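Support > Prostell Hand-Held Grippers > Set-Up Guide > Section 2

Search this guide Enter a keyword

Section 2: Planning Your Purchase and Your Space
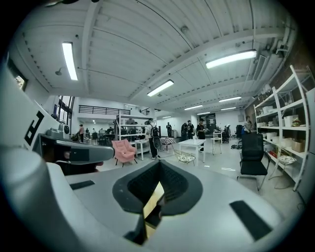

BEFORE YOU ORDER

Read this section before you send in an order form. It covers how many grippers to buy, what else has to be in the budget, and how to lay out the room. Unpacking and charging are in Section 3.

A shared room with furniture, shelving and other people in it is a normal place to work with the Prostell hand-held gripper. You do not need a lab. You do need enough floor, light and storage for the number of operators you plan to run at one time.

2.1 Decide how many grippers you need

1. Write down the number of operators who will be working at the same time. Use the busiest shift, and leave out people who are only on the schedule as backups.

2. Order one gripper per operator on that shift.

3. Add one spare for every site. If you have two sites in the same town, you still need two spares.

4. Multiply the total by the price on your quote. The list price of the standard kit is $1,923. The kit includes the gripper, one set of jaw liners, one battery and a charger. It does not include a memory card or a carrying case.

Note: Quotes are held until the end of September. After that, ask for a new one. Prices for liners and batteries are set separately and may change before the gripper price does.

2.2 Budget for parts that wear out

Jaw liners are the part you will replace most often. Plan on a new set after every 1,000 grasps with hard or sharp-edged objects. Soft goods such as towels and clothing are much easier on the liners, and many sites go well past that number.

1. Estimate the number of grasps per operator per day. If you have no history to work from, use 300.

2. Multiply by the number of working days you are planning for.

3. Divide by 1,000 and round up. Order that many liner sets for each operator.

4. Add one spare battery per gripper.

Caution: Do not buy more than a year's supply of liners. The rubber hardens in storage, even in a sealed bag. Hardened liners slip on smooth objects and leave marks on painted ones.

Liners made for the older Jutero body look the same but sit too high in the recess. They are not interchangeable. If your site still has Jutero stock, store it on a separate shelf and label it.

2.3 Measure the room

1. Measure the open floor, wall to wall. Subtract anything that is fixed or that you do not intend to move.

2. Allow 80 square feet for each operator. Two operators may share a table if they start from opposite ends.

3. Walk the route each operator will take between the table and the shelves while holding the gripper out at arm's length. Move chairs and stools that the gripper or your elbow touches.

4. Check the lights with the blinds open and again with them closed. If the room gets daylight from one side, do this in the morning and in the afternoon.

5. Ask who else uses the room and at what hours. Put this in writing.

Note: Furniture counts as useful equipment. Armchairs, side tables, low stools and open shelving all give operators different heights to work at. Before you put money in the budget for new furniture, list what you already have.

2.4 Plan storage and charging

Set aside one shelf between waist and shoulder height for the grippers. Lay them on their backs with the jaws open. Do not stack them, and do not hang them by the arm.

1. Place the charging station on its own shelf or table, within reach of a wall outlet.

2. Leave a hand's width between chargers.

3. Put small objects used for tasks in closed boxes, one task per box, and write the task name on the end that faces out.

4. Keep heavy boxes on the bottom shelves.

Caution: Tall metal shelving must be fastened to the wall before it is loaded. Use anchors made for the wall you have. Brick needs masonry anchors, and these are not supplied with any Prostell kit.

If you buy shelving through us, the Stirnia unit ships flat and takes two people to put together. Freight is charged by the pallet, so a second unit on the same order costs less to ship than the first.

2.5 Fill in the budget sheet

Enter the items in this order. The ordering desk checks sheets from the top down and will return one that is out of sequence.

1. Grippers, including spares
2. Liner sets
3. Spare batteries
4. Memory cards, two per gripper
5. Carrying cases, if grippers will leave the building
6. Shelving and anchors
7. Freight
8. Operator training, first day

Training is billed per group, up to eight people. Tanveer Chaudhry schedules the groups and needs to have the room measurements from 2.3 before he can give you a date.

Send the finished sheet to Yasmine Kamel at the ordering desk. For questions about floor space or shelving, write to Miklós Kocsis and attach a sketch of the room with the doors marked. A pencil sketch is fine.

Note: If your order is split between two departments, send one sheet with both cost codes on it. Two sheets will be treated as two orders and billed for freight twice.

Next: Section 3, Unpacking and First Charge

Comments (4) Shares 12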